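**Zultuvden records remote demonstrations at Briltholm**

Zultuvden has begun recording household tasks at its Briltholm site, with operators guiding a robot arm by remote control.

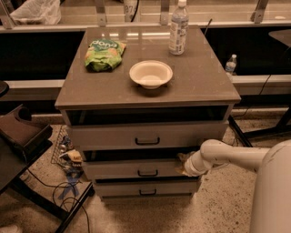

The work is led by Vandana Rathore and will continue until March. Operators have so far completed 597 demonstrations, working in two shifts.
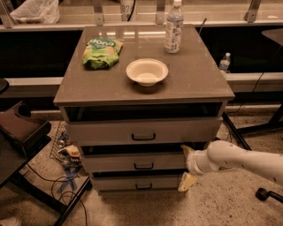 Each operator receives training before recording begins. Tharushi Matubbar, who oversees this training, has asked that everyday items be left in place during drawer tasks. The cabinet top accordingly holds a bowl, a snack bag and a bottle of water while the arm works at the drawers beneath. Around 92 recordings have been set aside for further review. 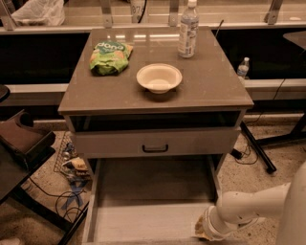 **Will the recordings be shared with other sites?**

The Uslow site will receive a copy once the review is complete.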